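Bench notes, July 5, 2018

Picking up from the last page, where I'd got as far as writing "top is square, sort of" and then went for lunch. It isn't square. I measured the new pale top again this morning with the long steel rule and the short side comes to 984 mm, where the drawing says 1,000. I had a bad five minutes over that, then found the older drawing in the Stullau folder and it has the smaller figure on it, so whoever redrew the thing in June just rounded it up. I've corrected our copy in pencil. If you've already cut anything to the old number (the back rail, say) please come and tell me before you fix it on.

Most of the morning went on cleaning. The top had a good few pencil lines on it from when we were marking out, plus a ring from a mug, and I will say no more about the mug. Pencil came off with an ordinary white rubber and a damp cloth. The ring was more stubborn -- I tried warm water and washing-up liquid first, then the Wunus stuff from the shelf by the sink, left it on for 20 minutes under a wet paper towel and wiped it off with a clean one. That shifted it! Do a corner first if you use it on anything else, as it took the shine off one of the drawer fronts last year and we still have to look at it.

Please don't use the green scourers on this one. The yellow sponges are fine, soft side only. I've moved the scourers to the bucket under the sink so that nobody grabs one by habit, me included.

Colour. We ordered "white" from Hägglund and what we have is a pale off-white that goes slightly pink, and a touch lavender in the greyer light. I was a bit put out when I unwrapped it, but I've come round. The old white one was so glaring by mid-afternoon that you couldn't find a dropped washer on it, and this is much kinder on the eyes. It does make proper white paper look a bit blue when you lay a sheet down, so if you're matching colours take them over to the window and don't trust the bench.

Then the lamps. I had both Genent ones on the long arms and spent far too long swinging them about. With one lamp low and to the side you see every crumb, lovely for cleaning and horrible for working, because your own hands throw great hard shadows over whatever you're trying to do. With both of them up high it all goes soft. There are still some darker bands across the top where the light falls off, wide and blurry, and I thought for a while that they were smears and went at them with the cloth like an idiot. They moved when I moved the lamp. So, shadows. I've left both lamps high and put a bit of tape on each arm at the joint so we can get back to that position.

Checked for flatness with the straight edge as well, lengthways and corner to corner. No gap I could get a slip of paper into, except right by the back left corner, and there it's so slight that I'm leaving it alone. The feet I did adjust -- the front right was a good turn and a half out, which explains the rolling pencil.

Still to do: the edge strip (roll is on the windowsill, 36 mm wide, needs trimming after), a hook for the cloth, and somewhere else for the tape gun to live. It has been living on the bench, and it has a sharp foot on it, and I'd like this surface to stay smooth for at least a month.
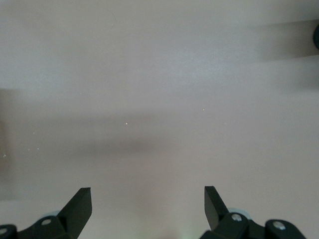

Mugs go on the shelf behind the door from now on. I've put two cork mats there, and I'll bring in a third if I remember.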